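Block Table and Sorting Bins: Inspection Checklist with Comments
Remosden Play and Learning Center
Filled in by: Zuleica Trindade
Copy to: Katia Bianchini
Date: 9/9/19

Please write OK, FIX or REMOVE after each item. A comment is necessary for every FIX and every REMOVE. If you are not sure, write FIX and call Katia on extension 890.

1. Table top
Surface smooth, no splinters: OK
Corners and edges: FIX
Comment: One edge feels rough to the finger when I pass the hand slowly. I did not find a splinter, but I would like it sanded before November, when the smaller groups begin. Please use the fine paper, not the one we used for the shelves in Losbridge, which left marks.
Table stands firm when pushed from the side: OK

2. Bins
Rims without cracks: OK
Bottom clean, also in the corners: OK
Comment: I washed both bins with warm water and the Sulemari soap and dried them with a cloth. The soap smell was gone the next morning.

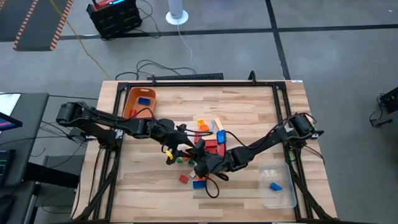
Sorting bins should be kept apart on the table, so that two people can put blocks away without knocking their arms together. I prefer to leave a wide space in the middle for the blocks which are not sorted yet. With the orange bin toward one corner and the clear one toward the opposite corner, as we have them now, the middle stays free for the blocks. The clear bin needs more attention than the orange one: the wood shows through its floor, and a person who is in a hurry can put an elbow on the rim. I ask that we stick a strip of colored tape around it. Katia, do you still have the roll from the Fung order?

3. Blocks, general condition
Each block pressed and turned in the hand: OK
Plastic blocks, no sharp seams: OK
Wooden blocks, paint and grain: OK
Small pieces checked with the testing tube: FIX
Comment: The tube is missing from drawer 13. I borrowed the one of the next room and all pieces passed, but we must have our own. Until it comes, please return the borrowed one on the same day.

4. Blocks, shapes and studs
Arches without hairline cracks at the thin part: OK
Studs clean: FIX
Comment: There was old glue between the studs of 2 blocks. I took off the most of it with a wooden stick. Do not use a knife for this. The big blocks are heavier than they look to a child, therefore they are not to be stacked higher than 5. The arch goes on top or stands alone on the table, never under a tall block. Long blocks are best laid down flat. 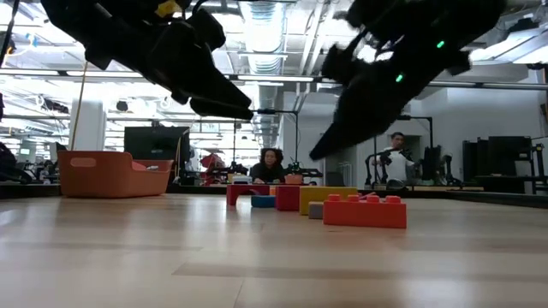

5. Floor and passage
No blocks on the floor at closing: OK
Chairs pushed in: FIX
Comment: Two chairs were left in the passage when I arrived. I pushed them in, but it is the third time I write this.

6. Light
Lamps all working: OK
Glare on the table: OK
Comment: A shiny top gives back some of the light from the ceiling. It did not disturb me for reading the small print on a label, so I leave it as OK. If somebody complains, we can try a mat.

7. Cleaning products
Closed and on the high shelf: OK
Labels readable: FIX
Comment: The label of the spray bottle is almost washed away. New label to be written with the waterproof pen.

Open points for Katia
Sanding of the edge. Tape for the clear bin. Testing tube. Label for the spray bottle.

Signed: Z. Trindade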